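Handling a task list that grows faster than it can be cleared

Posted by Agudelo
I coordinate intake for a records office and currently hold 100 open items in Dunance, of which 26 have no due date. The weekly review now takes an entire morning. Should undated items be kept on the main list or moved elsewhere?

4 comments · 2 shares

Drerolach
Undated items should be moved to a separate list and reviewed once a month. Our office adopted this practice in October. Any item that passes two reviews without action is returned to the person who requested it, with a short note. Paper requests are placed in a single tray and entered at 4 p.m.

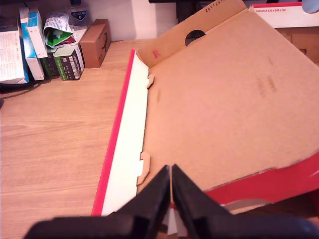 Open cardboard tray on a desk.

Please note that Dunance will continue to send reminders for moved items unless the setting is changed for each list. The weekly review should then be limited to dated items and to those awaiting a reply.

12 people found this helpful

Cunum
Delete them. If a request is important, it will be sent again.

1 person found this helpful

Posted by Agudelo
Thank you for both replies. I have moved 23 of the undated items and assigned dates to the other three. Deletion is not permitted under our retention rules, as certain requests refer to files opened in 1974. I will report back after the second monthly review.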